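Stederus 3: clear shelves, and a change to how grasps time out
2022-01-17
By Mared Pugh

Stederus 3 went onto the Erkville cell last week and will reach Nernham once their config files have been moved over. Most of the work in this release is in the perception node and the grasp planner. The arm controllers have not been touched, so nobody needs to redo joint limits or retune anything.

The main problem we set out to fix was clear plastic. The depth stream has never handled acrylic well. It reads the table through the shelf, or it returns nothing, and the planner then treats the gap as free space. In the old version we got by with a hand-drawn keep-out box around each rack. That worked as long as the rack stayed where the box said it was. If someone bumped it during a restock, the box was wrong and the only sign of it was a contact stop.

In the new version each rack is a model in the scene file. The perception node looks for the bright edges of the steps in the color image, fits the model to them, and writes the pose into the planning scene as a solid object. The fit runs before every pick and is held for the length of that pick. If it fails, the pick does not start, and you will see RACK_FIT_LOST in the log with the name of the rack.

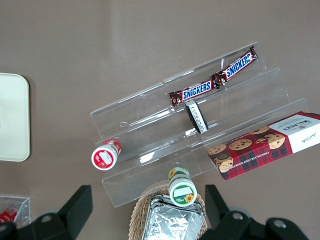 Object masks were the second job. The old code joined any two masks that touched and had close to the same color, which was meant to repair packets that had been split by a glare line. It also joined things that should have stayed apart. With two Snickers bars lying end to end on a step and their crimped ends overlapping, it would give you one long bar, and the grasp point would land on the join. The new merge step checks the length of the result against the item table first and refuses anything longer than the item can be. For most items this costs nothing you would notice. If you add a new item and leave its length blank, the merge is turned off for that item and the log gets a warning at startup.

The wrist camera and the fixed camera now feed the same item list. Before, each kept its own, and the planner took whichever had been updated last. Rhiannon Vaughan wrote the matching code. It compares positions in the table frame and keeps one entry per item, with a field showing which camera saw it. When the two cameras disagree about a label, the entry is marked unsure and the planner leaves it for a second look from the wrist.

There is one change in behavior to watch for. The grasp planner used to have a single timeout of 200 ms, after which it returned the best grasp so far, even if that grasp had not been checked against the whole scene. It still has the 200 ms limit, but it now returns only grasps that have been fully checked. On a crowded table that means you will sometimes get an empty result where you used to get a risky one. The task layer should retry from a different view. If your task script does not handle an empty result, fix that before you upgrade.

Griffiths, our replay tool, has been updated to match. It can step through a recorded pick one planning call at a time and draw the fitted rack over the image. We ran 50 recorded picks through it before the release, and the fit overlay was the quickest way to find two bad rack models – both had the step height measured from the wrong face.
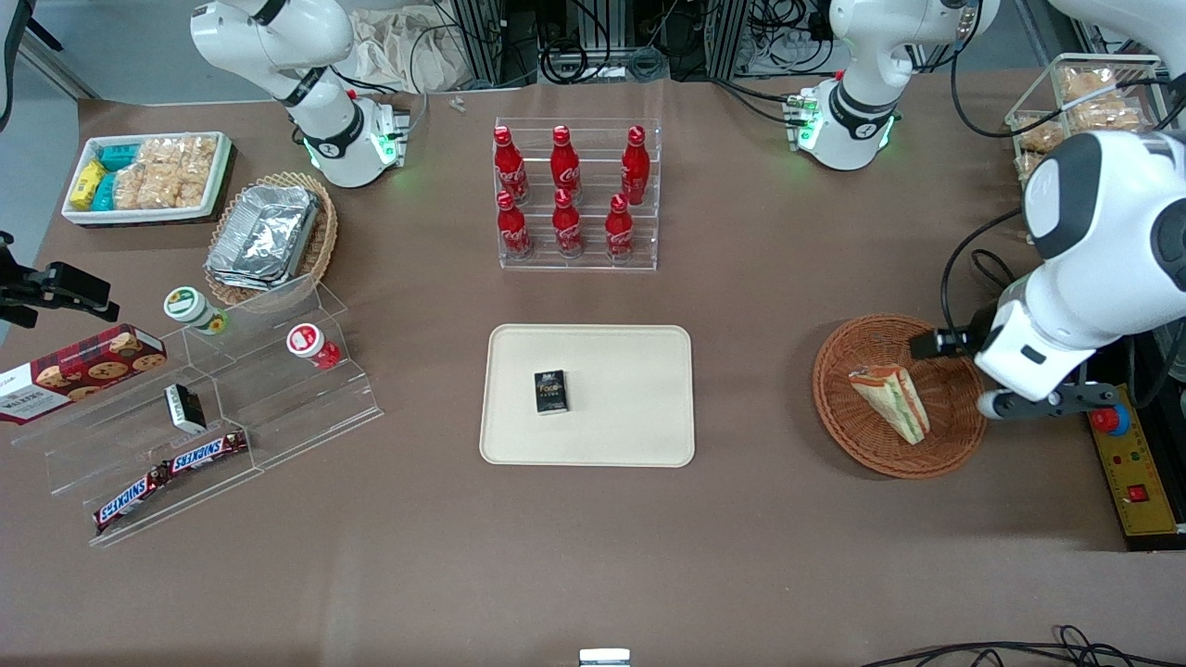

Keir Chisholm wrote in to ask whether the second arm counts as an obstacle while the first one is planning, and whether its position is live or taken from the start of the call. It counts, and the position is taken from the start of the call. If both arms are moving, the planner uses the swept volume of the other arm's current path, with the same padding as before. Live checking during the move is still done by the controller, at its own rate. He also wanted to know if the padding could be set per arm. It can't yet, though the setting has been split in the config file and the second value is read and ignored for now.

Known problems: the rack fit is slow when two racks of the same model stand close together, and Griffiths will not open recordings made before August unless you convert them first. The convert script is in the tools folder. Send scene files that fail to fit to Oldřich Kadlec, along with the color image from the same moment, and leave the file names as they are.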